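4.2 The open day at Telby

I should say up front that I was dreading this part of the study. Lab trials are easy on the nerves (you pick the task, you pick the bottle, you send everyone else out for lunch), but an open day means strangers, kids and a lot of elbows. We ran ours on March 19, 2024, in the Telby workshop, and I've tried to write it up the way it went, including the bits where I'd do it differently.

The plan was simple enough. Visitors came in groups of 6, and each group got a short hello from me, a look at the arm doing a pick from the table, and then a turn at guiding the hand themselves. The software was the same Billier controller described in Section 3, with the speed limit turned well down. Natsumi Oshima ran the controls all day and I did the talking, mostly because I can't do both at once. By the time we closed the doors, 226 people had signed in at the front desk, and 2776 grasp attempts had landed in the log, counting the ones that closed on thin air.

We kept the tables much as they are on a working day. I went back and forth on this! A tidy bench with three wooden blocks on it would have given us cleaner numbers, and a couple of people on our team argued for it pretty hard. But the whole point of the Zamdale project is to find out how a hand-mounted camera copes with a room people really use, with all their stuff in it, so a tidy bench would have told us nothing we didn't already have from the lab. The views from the hand in Figure 3 give a fair idea of how much the grasp planner had to sort through.

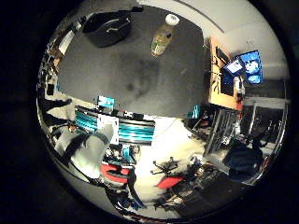
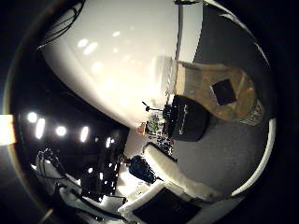 Figure 3. Two wide-angle views from the hand cameras. First: a dark tabletop with a bottle near its top edge, with monitors on a wooden desk to the right. Second: the white finger across the upper half, with a row of ceiling lights reflected in it.

Now, the visitors. I'd expected them to watch the arm, and for the first minute of each turn they did. After that most of them watched the live camera feed, and they started asking much better questions. Could it tell which things were close and which were far away? Did it mind the lights? One boy wanted to know if it got dizzy, and I still think that's the best question we had all day (the answer, if you're curious, is that fast wrist turns do blur the picture, and the planner waits for things to settle before it picks a target).

Guiding the hand was the popular bit. We'd set a cap of 2000 guided attempts to keep the queue moving, and we hit it well before closing, so the last groups only got to watch the automatic picks. I felt bad about that. A few of them had come a long way, and next time I'd give each group a fixed number of tries and leave the overall cap out of it. It also muddies our data, as the late groups filled in the same questionnaire without having had the same experience. I've kept their answers out of the comparison in Section 5 for that reason.

Something else I hadn't thought about was how people would stand. We had marked a line on the floor, and everybody was very good about staying behind it, but they leaned. Arms, lanyards and coat sleeves kept drifting into the camera's view, and the planner treated each one as a new obstacle and stopped. Safe behaviour, sure, but from the outside it looked like the arm was sulking. Natsumi ended up calling out "it's seen you" whenever that happened, and people loved it. Some started waving on purpose! Those stops are marked in the log as visitor stops, and we haven't counted them as failures.

We also had a visit from two engineers at Fourie, who make the finger pads we've been using since July. They were less charmed by the waving and spent most of their time asking about wear. I showed them the pads from the practice week and they pointed out a worn edge on the inner side that I had completely missed. We've since changed the grip angle by a small amount, and the trials in Section 4.3 all use the new setting, so please keep that in mind when comparing them with the numbers from the open day.

The questionnaire itself was one page, filled in standing up, with a pencil on a string. It asked how safe people felt, how well they thought the arm understood the room, and whether they'd want one at their own workplace. The wording is in Appendix B, along with the two questions we dropped after the first group told us they made no sense.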